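Category: Automation & Handling > Course Readers
By Annelore Rathjen | 3 December 2021

Chapter 2: Buying a Hand-Held Gripper Kit

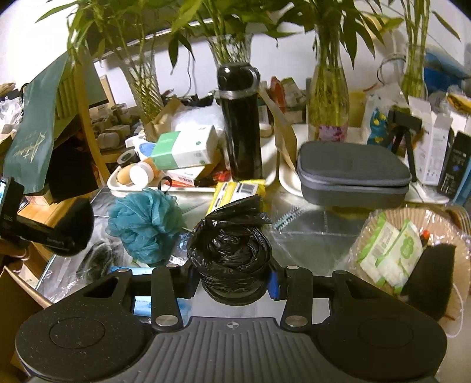

Fig. 2.1 Two jaws closed on a roll of black garbage bags, household goods all over the table.

Start with the catalogue. Then shut it. Spec sheets tell you jaw travel and weight, maybe a price, and not much on what happens when the thing meets a bath pouf or a packet with a barcode on it.

This chapter looks at one kit on offer, the Skitari, sold by Prunari as a hire or an outright purchase. Hire is 20 dollars a day. Purchase comes with 500 closing cycles logged at the factory before shipping, so they say. Ask for the log. We did, took until July to get it.

What to look at first:

Fingertips. The inner pad does the gripping, so check its edges for lifting. Bags are a good test, slippery plastic and a shape that gives when you squeeze.

Pins. The arms turn on metal pins. Any side play, send it back.

Dust. Housings pick it up quick. Wipe down before storage, the manual skips this compleatly.

Service is a seperate matter. Prunari offers 2 plans, and the cheaper one leaves out pads. Bonsu will also service the kit but wants it posted to them, freight on you. Compare both before signing anything.

Section 2.1 covers clutter and reach. Section 2.2 goes through the Posarum carry case and spare parts, with colour codes for the pads.

Last updated: after second printing, prices in Section 2.2 corrected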